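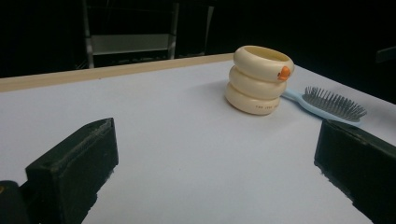 Lost Property on Gindport Ferries: Frequently Asked Questions

Gindport Ferries keeps a single lost property office for all routes, including the Fudwood and Kuzmenko lines. The answers on this page apply to items left on board, in waiting rooms and on the landing stages.

I left something on a ferry. What should I do first?

If the vessel is still at the landing, speak to a member of the crew or to the ticket desk. Once the vessel has left, please complete the lost property form, available online and at every staffed ticket desk. Telephone reports are accepted only for passports, medication and mobility aids.

What information do I need to give?

Please state the route, the departure time and the part of the vessel where you were seated. Describe the item as fully as you can, including its color, its size and any marks or damage. Leave out one detail that only the owner would know. Staff will ask for it when you come to collect.

How soon will I hear from the office?

Items are brought ashore at the end of the day's service and entered in the register the next morning. You will receive a reply within three working days, whether or not a match has been made. Your report then stays open for 40 days, and there is no need to send it again.
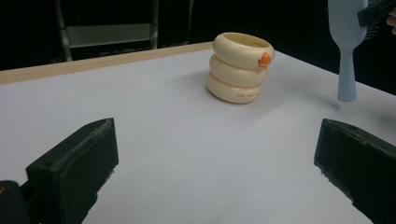 One passenger wrote to ask whether a report can be made for someone else, as her father travels on the Kuzmenko line and does not use email. It can. Enter the name of the person who lost the item in the first box and your own contact details in the second. If you will also be collecting the item, bring a signed note from the owner.

Is there a charge?

There is no charge for making a report. A handling fee of $3 is payable on collection. The fee is waived for children's belongings, medication and mobility aids. Cash is not accepted at the office.

Can an item be mailed to me?

Most items can be mailed within the country at the owner's expense. Bank cards, keys and identity documents must be collected in person. Bicycles and strollers are also excluded from the mailing service. 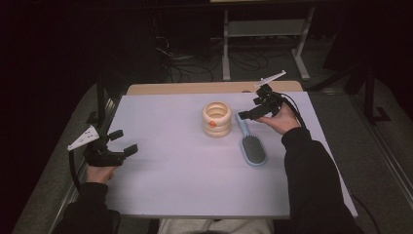

How long are items kept?

Most items are kept for 40 days from the date they are registered. Perishable food is discarded on the day it is found. Bank cards are returned to the issuing bank after seven days — please cancel a lost card without waiting for our reply.

What happens to items that are not claimed?

Usable goods are passed to Uvuneo, which runs the reuse store on the Fudwood waterfront. Phones, laptops and other devices that may hold personal data are destroyed by a contractor. An item cannot be recovered once it has left the office.
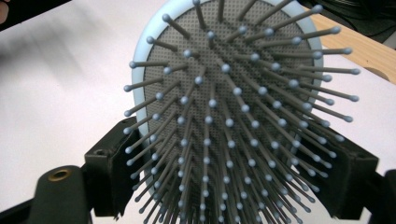

Vitória Loureiro
Passenger Services Manager, Gindport Ferries

Where is the office, and when is it open?

The office is at Gindport Terminal, Room 13, on the lower level beside the bicycle racks. It is open from 7 a.m. to 3 p.m. on working days. From November to the end of the winter timetable it closes one hour earlier. Step-free access is by the east entrance.

What must I bring with me?

Bring your report number and one form of photo identification. For a phone, you will be asked to unlock it at the counter.

I found something on board. May I keep it?

No. Found items should be handed to the crew or to any ticket desk. You may leave your name if you would like the owner to be able to thank you, but staff will not pass on your address.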